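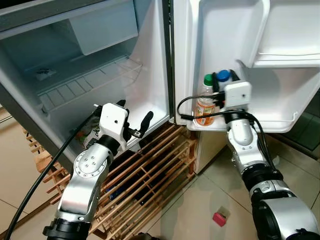 Small fridge, door open. Bottles in the lower door bin, slotted shelf under the freezer compartment.

Feb 10, 2025

Second entry on the small white fridge. The first one, back in October, dealt with where to put it. The subject now is what goes on which level, and why I have stopped using the door for milk.

The layout is simple. A small freezer compartment sits at the top, behind a translucent grey panel. Directly under it is a white slotted shelf. The door has an upper shelf with a raised lip and a deeper bin below, with a curved rail across the front. Bottles stand upright in the deep bin. Anything tall goes there or it doesn't go in.

I left a Smadi logger inside for 13 days and moved it between levels. It stored 934 readings, and I threw out 64 that were taken while I had the door open to shift it. The remainder gave a clear order: coldest directly under the freezer compartment, warmest on the upper door shelf. The lower door bin was slightly better than the upper one and much less steady than anything inside the cabinet.

From that I worked out the following arrangement.

Slotted shelf: milk if it fits lying down in a sealed jug, yogurt, meat in a tray. Leave a gap at the back wall. Lettuce froze there twice at dial setting four, so lettuce is banned from that level.

Lower compartment: leftovers, vegetables, anything in a square container. Square containers waste less room than round ones. I use the Plilton set, the shallow size, lids labelled on the front edge.

Lower door bin: juice and soft drinks. Caps done up tight, heaviest bottle nearest the hinge. Randa Geagea disagrees about the hinge side and keeps her heavy bottles at the opening edge so she can grab them. Her door has started to sag.

Upper door shelf: mustard, jam, small jars.

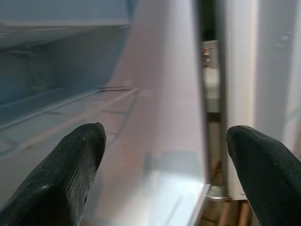
Edge of the door in the centre, shelves to the left. Grid shelf at the lower level.

The grid shelf lets air through, so don't line it with foil or paper towel. I tried a cut-down Dradby mat and the readings underneath went up within a day. The mat now lives in the cutlery drawer.

Door seal: wipe the gasket with warm water and a drop of dish soap, including the fold, then dry it. Elie Hamdan suggested the paper test. Close the door on a strip of paper and pull. Mine held on three sides and slid out at the bottom corner by the hinge. Cleaning the fold improved it but there is still less grip there than elsewhere.

Still to do: defrost the freezer compartment, repeat the paper test, and log the lower compartment again at setting three.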